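3.2 填充纸的揉法与纸箱的开口

说到装箱,大家谈得最多的总是胶带和箱型,填充纸反倒常常一笔带过。我们在泽恩斯特德(Zernstead)的包装间里前后待了22天,越看越觉得这张不起眼的纸值得多写几句。那里的师傅们各有各的习惯:有人喜欢把纸折成长条,沿着箱壁一圈圈塞进去;有人则是随手一揉,揉成拳头大小的一团,往空隙里一按就算完事。Yetunde Chukwu 在早先的工作笔记里把后一种叫作“懒团”,语气里其实带着几分喜爱,我们也就沿用了这个叫法。

懒团的好处在于快,也在于它有一点回弹。纸揉得太紧,就成了一块硬疙瘩,只能顶住一个点;揉得太松,箱盖一压便塌下去。比较合适的做法是揉两下,松一松手,再揉一下,让纸面留住那些深浅不一的折痕。印过字的旧纸同样可以用,不过油墨容易蹭到浅色的物件上,所以我们建议贴着物件的那一层用白纸,外圈再用印过的。

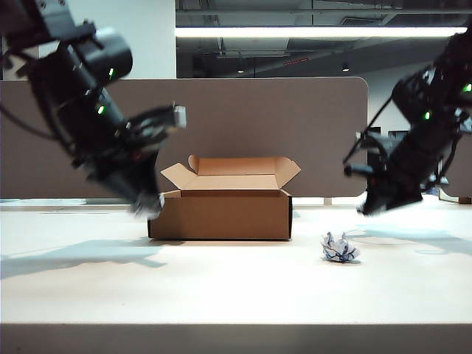
图7 敞口的瓦楞纸箱与一团揉皱的纸,纸面带有蓝色印迹。

箱子还没装东西时,填充纸应该先放还是后放?
先放一层垫底,等物件放稳以后,再从四周补,最后才轮到顶上。

纸箱的开口也有讲究。箱盖的折片若是软塌塌地往里倒,手每伸进去一次就要拨开一次,一天下来十分磨人。我们请斯蒂马德(Stimard)车间的同事在装箱前先把每片折片向外压过一遍,压到折线发软为止,之后折片便肯老老实实地朝外张着。这个小动作只要几秒钟,大家起初嫌麻烦,到了3月却几乎人人都在做,连新来的学徒也学会了。

需要说明的是,本节的观察限于中小号的素面瓦楞箱,累计大约1000箱,其中易碎品所占的比例偏低。恩旺科(Nwankwo)仓库惯用的双层箱壁较厚,折片的回弹也强得多,外压一遍往往不够,须得另作讨论。至于纸团的大小与箱内空隙该如何搭配,我们在第4节再细细道来。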